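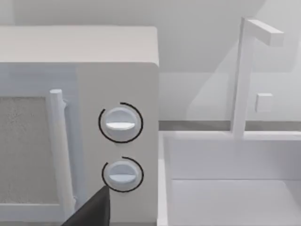

How long should a person keep an instruction manual?

Until the thing it came with has left the house, and then one more year, in case the thing comes back.

I hold this view against my whole family and most of my town. In Evstead we recycle paper on a schedule that would impress a shipping company, and manuals are the first to go. They go in with the foam corners and the warranty card, often before the appliance has been plugged in. When I ask people why, they tell me it's all online now. They say this the way people used to say the money was in the bank.

I have tried online. Last May I needed to know how to stop a Carka dehumidifier from beeping. The Carka site asked me for the model number, which was on a sticker on the underside, which meant turning over a machine holding most of a day's water. When I had mopped up and typed in the number, the site offered me a video of a man opening the box. I had already opened the box. It was the one part of owning a dehumidifier I felt I had mastered.

The paper manual, when I found it, dealt with beeping on page 2. There was a small drawing of a button and a small drawing of a finger. I pressed the button and the house went quiet, and I sat down and read the rest out of gratitude.

I recommend this to anyone with a free evening. A manual is the last kind of book written by someone who assumes you can follow a sentence to its end. It also assumes you may try to dry a cat, but I take the two together as a fair estimate of the public. The warnings are where the good writing is. My old Stillulik bread machine came with a booklet that said, on a page of its own, "Do not become impatient with the lid." I have thought about that in traffic, and once during a wedding.

My neighbor Panagiotis Karagiannis and I have been arguing about this over the fence for years. His position is that a well-made object explains itself. If you need a booklet to work a toaster, he says, the toaster has failed. I used to find this hard to answer. Then he bought a Ledesma washing machine with 326 combinations of fabric, temperature and spin, and for two months everything he wore came out the same soft blue-gray. I said nothing. He has a nice face for that color.

What he means, I think, is that the objects we grew up with explained themselves, and he is right, but we had somebody standing next to us at the time. My mother showed me how to light the oven. Her mother showed her, on a worse oven. Those were manuals too, and they had the advantage that you could ask them to repeat a step. The booklet was invented for the person who gets home at nine at night with a large box and no mother.

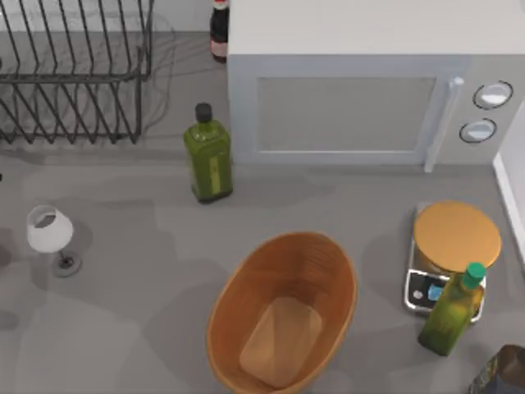
My own filing system is a drawer, and the drawer is full. There are 279 pages in the thickest one, though to be fair it says the same thing in eleven languages, and I have learned the Danish for "descale" without meaning to. I don't claim that everything in the house needs a page in there. A wire dish rack with its rows of slanted tines is about as clear as an object can be, and Panagiotis may have it for his side of the argument with my compliments. You look at it and you know where the plate goes. But that is a thing with no settings, and we stopped buying things with no settings some time ago. I own a kettle that has to be told what country it's in.

The other objection I get is about space, usually from people with a garage full of skis. A drawer of manuals takes up less room than one of those pans for cooking a single fish. And the drawer does something the fish pan can't, which is keep a fairly accurate history of the household. Mine records that for a short time we believed in yogurt. There's a booklet for a foot bath. There's one for a cordless phone with an intercom, from when my daughter lived at the far end of the hall and wouldn't come to dinner for anything less than technology. On the back of that one somebody has written a shopping list that includes 300 paper plates, and no one in the family can tell me what the occasion was.

You don't get that from a website. A website doesn't keep your handwriting, and it doesn't fall open at the page you needed last time because there's a coffee ring on it.

I would settle for a compromise. Let the companies put it all online if they like, videos and all. Just let them go on putting the booklet in the box, too, in a plastic bag with the spare screw. Panagiotis can keep throwing his out. He knows by now that his washing machine's is in my drawer, third from the top, under the foot bath. I took it out of his recycling the night he bought the thing, and he has been over twice to borrow it.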